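The Skollwood & Rirkley Newsletter
August 6, 2020

Home and Household

Do you really need to throw half of it away?

By Apolline Guillot

Every few months a new way of tidying up comes round, and every few months somebody forwards it to me with a row of exclamation marks. The latest is the 200 Method. You are supposed to get your belongings, all of them, down to two hundred per person. Forks count. Socks count as a pair, which is generous. Books count one by one, which is not, and I suspect whoever thought of it doesn't own many.

I first heard of it from Mehrangiz Alipour in Rirkley, who had been through a free online talk in May and came out the other end with a printed chart and a bill for the follow-up course. She is a sensible woman and I don't hold it against her. We had all been indoors for weeks by then, looking at the same cupboards, and a person will sign up for a lot in that state of mind.

The talk opens with a claim that the average home holds so many thousand objects. I went looking for where the number came from. The course notes point to a blog, the blog points to a magazine piece, and the magazine piece says "experts believe". That was as far as I got. Perhaps there is a proper study behind it somewhere, with people going from house to house counting paper clips, but if so the people selling the course haven't read it either.

Next comes the claim about time. We lose so many days a year hunting for things, they say, and a cleared house would give us those days back. I do lose my glasses. I lose them in the kitchen, on a bare worktop, and I lost them just as often before I cleared it. What I own has very little to do with it. I put them down while thinking about something else.

I asked Jelle Verbeke, who has been clearing houses in Skollwood for longer than I have lived here, what he made of it all. He was not impressed. In his view most people who have a grand clear-out buy a good part of it back within two years, usually in a worse version. He told me of a couple who sent off a solid pine chest of drawers because the method said furniture "invites storage", and who then bought plastic boxes to put under the bed. The boxes cracked. They rang him to ask if he still had the chest. He had sold it the same week.

That seems to me the part that gets skipped in the talks. Throwing out is presented as free. You pay for the course, naturally, but the getting rid is supposed to cost nothing and bring only lightness. Anyone who has had to replace a decent saucepan knows otherwise.

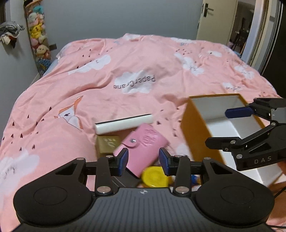 Then there are the children. The course has a whole session on them, and it is the one I like least. Parents are told to let each child choose five toys and to "rehome the rest with gratitude". I have tried to picture saying this to my nephew. Five is a number picked by someone who wanted a number. A box of building bricks is one toy or several hundred, depending on who is losing the argument, and the notes don't say which.

Christos Papadakis, who taught the infant class at Skollwood for most of his working life, was milder about this than I am. He thinks there is something in having fewer things out at one time, and he used to put half the classroom toys in a cupboard each term and swap them over. The children greeted the returning ones like old friends. But the cupboard was the whole point, he said. Things went away and came back. He had never seen any need for a skip.

I should be fair. Some people do feel better with less, and some houses really are too full to live in safely, which is a different and more serious matter than a few crowded shelves. Mehrangiz says her hall is easier to walk through. I have been in it and she is right. She had also moved a bicycle out of it, and I think the bicycle may be doing most of the work.

What bothers me is where it all goes. The charity shops were shut for much of the spring and those that have reopened are turning people away at the door. Sotiris Christodoulou, who runs the sorting shed at Gkikas, told me they took in 800 bags in the first days after they opened again, and that a fair number held things no one could sell: single shoes, duvets with stains, jigsaws tied up with string and a note saying "one piece missing, I think". The shed then has to pay to have them taken off. So somebody's lighter, calmer home turns up as a cost on somebody else's books.

If you do want to clear something, Sotiris asks that you ring before you come, keep glass separate, and don't leave bags outside the gate overnight. He will take lamps with plugs on. He won't take mattresses, and he would like me to say that twice, so: no mattresses.

For everyone else I have no method to offer. My own practice is to open one drawer when it stops shutting, take out whatever is jamming it, and shut it again. Last month it was a potato masher. I have another potato masher, so that one went in the box for the Somwood sale – assuming the Somwood sale goes ahead, and at the time of writing they still can't tell us.

A few readers have asked whether we might print the 200 Method chart so that they can try it without paying. We can't, as it belongs to the people who sell it, but I can tell you it is a sheet of paper with two hundred squares on it. You tick one off for each thing you keep. Mehrangiz had filled hers before she got out of the kitchen, and has since turned it over and used the back for a shopping list.

Letters on this or anything else to the usual address, please, and before the end of the month if you want them in the next issue.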